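Search this site Enter keyword Go

Comparing finger pads with Aatos Huttunen

In May I spoke with Aatos Huttunen, who tests hand-held grippers for Condbridge. His current job is to choose between two sets of finger pads, known in the team as Fadar and Hivinia. Both go on the same kind of body, and he wants to know which one people can use all day.

"On paper the two are very close," he told me. "In the hand they are different. With Fadar I close and I feel the stop early. With Hivinia the finger bends more, and I am not sure when I have the object."
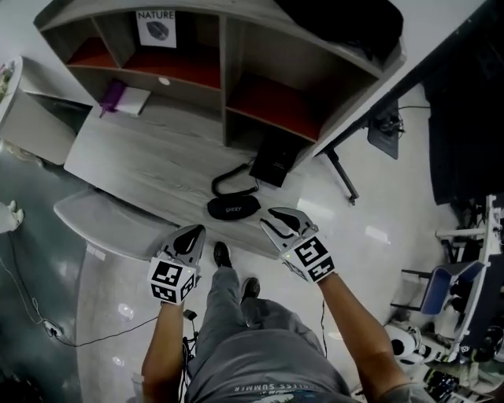

A gripper in each hand at the desk, with the marker cubes facing up.

Each operator does 90 grasps with each set. The objects are ordinary soft things, pouches and small cases, and they are put back in the same place after each try. Huttunen prefers them to test blocks. "A block forgives you," he said. "A pouch moves away if you come in crooked."

I asked him about the cameras on the tools, and he became more careful. The view from the gripper is wide and the body takes a big part of it.

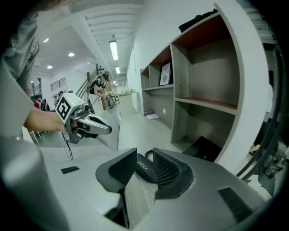
"We lost 20 recordings in the first week," he said, "and the pads were not guilty. The cable was pulling on the wrist, so people turned the tool in a strange way." Now they fix the cable before every session – a small thing, but the numbers became calmer.

So far Fadar is ahead. Nearly 70 of the grasps in a normal session are good at the first try. Hivinia is lower, but it does better with thin objects like a notebook, and Huttunen does not want to drop it yet. "I would like 3 more operators before I say anything strong. My own hands are too used to it."

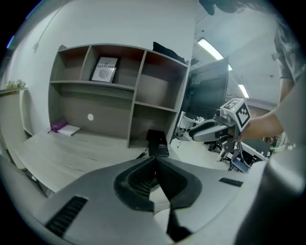 What comes next

The next comparison will be about the controllers. Huttunen wants to change the delay between hand and recording, and keep the pads as they are. "One thing at a time," he said. "Before, I changed two, and then I could not read my own notes."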